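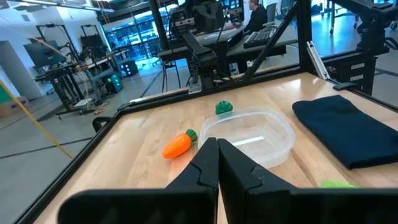

From: Rhodri Phillips
To: Plirkdale Sailing list
Subject: Re: Howells Trophy, boats and lifts

Laiba Janjua wrote on 27th July:

> Can someone confirm how many boats we are taking to Isstead for the
> Howells? The notice of race says teams of three, with one reserve
> allowed. I have three names for the juniors but only two trailers.
> Also, is the entry fee per team or per boat? My form just says
> "fee enclosed".

Laiba,

Three juniors and no reserve. I asked Isstead about the fee and it is per team, so one payment covers all of them. Please put sail number 3839 on the form for the third boat. The old number is still on last year's entry and the race office will copy it across if we let them.

On trailers, I can take two boats on the double if somebody else brings the third. The double needs a 13-pin socket and mine is the only car I know of that has one. If you can tow a single, please say so on the list.

Racing is round robin in the morning, then the top four go through. Last time we lost 7 races out of 13 and most of those were at the start, so I would like an hour of starting practice off the Ondanine slipway before we go. Bring a watch that counts down.

Two other points. Buoyancy aids will be checked at registration, and any with a broken zip will be turned away. The launching fee at Isstead went up in January and is payable by each helm on the day, separately from the entry.

I still need a consent form for the youngest helm.

Rhodri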